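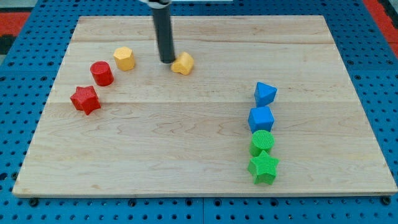
Sorting cell stopped after gripper fault

The block sorting cell at Istero has been out of normal use since the second week of December, after the gripper twice closed on a block it had been told to leave alone. The arm also pushed down on the wooden board hard enough to trip its force limit. No one was hurt. The cell is running again at reduced speed, with restrictions listed at the end of this item.

The task is a simple one. The arm picks colored shapes off the board and groups them. Cubes, cylinders and hexagons have never given us much trouble. Stars are slower, and the rounded, lobed pieces are the hardest because there is no pair of flat sides for the fingers to close on.

The first fault came during an unattended run on the Clerix software. The gripper went down for a lobed yellow block, landed beside it and kept going. The controller read 40 newtons at the tip and stopped the arm. The operator cleared the stop from the desk and restarted without going to look, which the cell rules allowed at the time. On the next cycle the arm went to the wrong position again, this time at the edge of a group of blocks standing side by side, and closed on two of them together. It lifted both and dropped one on the way back.

Nelu Pîrvu went through the logs with the Tănase group the next day. The run in question was number 17 of a planned 200, and the offset does not appear in any of the earlier ones. He found that the tool length had been changed when the fingers were swapped, but the new value was saved only in the test profile. When the controller went back to its default profile after a power cut, it picked up the old number. The fingers were then lower than the software believed them to be.

The sideways error is a separate matter and is still open. One of the mounting screws was below its proper torque, and that may be enough to explain it. Pradel has been sent the log files and the old fingers, and we expect a reply before the holiday closure.

Two things have been changed in the meantime. The controller now compares the tool length in both profiles at startup and refuses to run if they differ – this took one afternoon to write. The force limit has been lowered as well. Expect a few more false stops on the lobed blocks and the stars.

Restrictions until further notice:

No unattended runs.
After any force stop, walk to the cell and check the fingers and the board before clearing it.
Leave a finger's width between blocks when setting out the board by hand, except in tests that call for close packing.
Write every finger change in the cell log, with the tool length and your initials.

Questions about the logs go to Nelu. Anyone who saw an odd stop in the cell before this month and did not write it down is asked to tell him now – even a rough date would help.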